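**Grustis bringt zwei neue Ladegeräte für Smartphones**

8. August 2020. Der Zubehörhersteller Grustis hat zwei Ladegeräte mit den Namen Ulteo und Ikine vorgestellt. Das kleinere Modell wiegt 344 Gramm, das größere 385 Gramm.
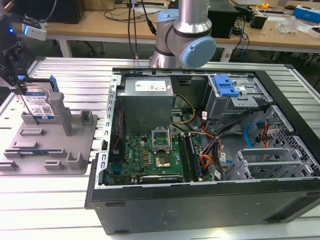 *Offener Desktop-Rechner mit Dell-Hauptplatine, der CPU-Sockel ist leer*

Beide Geräte können 2 Telefone gleichzeitig laden. Eine kleine Leuchte zeigt an, ob der Akku voll ist. Die Firma hatte den Verkauf schon für Mai angekündigt, er wurde dann aber verschoben.
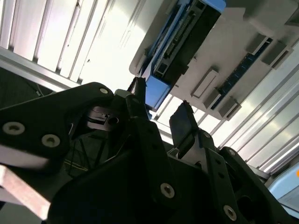
*Schwarzer Robotergreifer mit silbernen Schrauben, von unten gesehen*

Zum Start gibt es 200 Stück im Onlineshop von Karpenko. Einen Termin für den Handel hat Grustis noch nicht genannt.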